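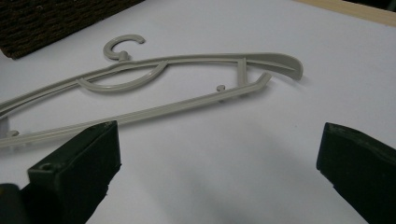
A light grey-beige plastic hanger on a white tabletop.

The Grurnville centenary stamp sheet was printed in 1000 copies, and Tarun Rastogi owns 12 of them. He keeps them flat, in a dark cupboard.
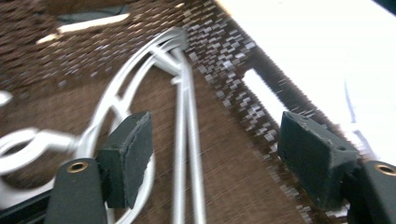
Collectors ask most for the ferry stamp, designed by Elibariki Nyanda. Its colour is a warm brown, near to the brown of the woven surface under the white tubing. In January one sheet was sold for 76 dollars at Sakico, and I find this price fair.
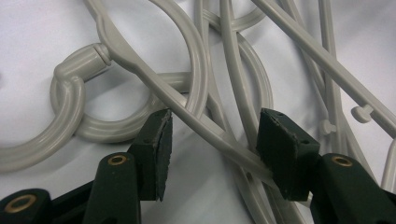 Can the stamps still be used for mail?
They stay valid for letters, but a stamp torn from the sheet loses its value for collectors.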